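Skisier Community Help > Manipulation > Grasp control

Gripper reports "object lost" while it still holds a cloth

posted by flovton_user, Thursday, November 10, 2022

Hello all. I use the Skisier grasp node, with the wrist camera, on a small wheeled base. The task is simple: pick a cloth from the floor and carry it to a bin. With blocks I have no trouble. With cloth, the state machine goes to LIFT and then very often to OBJECT_LOST, although the cloth is still between the fingers. In the last test it happened in 36 of 40 lifts.

My check compares finger width with a minimum value. If the width is below it, I decide that the hand is empty. I have lowered the minimum to 2 mm and it changed very little.

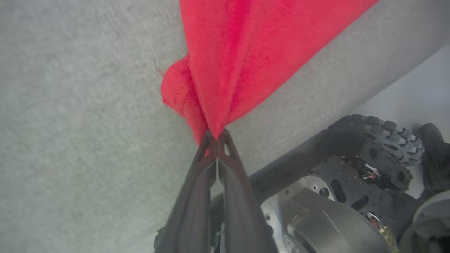
I tried also the motor current, but it is noisy when the base moves. Is there a recommended way to confirm a grasp on soft things? I would prefer not to train a new model only for this.

neritz

Width alone will not work here. A thin fabric under pressure gives nearly the same reading as closed fingers — your threshold is inside the noise of the encoder. Please do these steps:

Close the empty gripper several times at your normal force and log the width and the current.
Stop the base before the check and wait until the current is calm.
Compare a small image region just beyond the fingertips before and after the lift. The floor should change and the cloth should stay almost in the same place. A colour mask is enough if your cloth and your floor are very different.

I would require the image check and use the current only as a second vote. Also put a short delay before OBJECT_LOST, so one bad reading cannot end the task. We run it like this since September and have logged 2,670 lifts. False alarms are now rare, but a very small corner can still slip out unseen.

moon_b

just increase the force, worked for me

flovton_user

Thank you neritz. The mask was easy to add and the first lifts look better. More force did not help in my case, the width became even smaller. I still must find a good length for the delay.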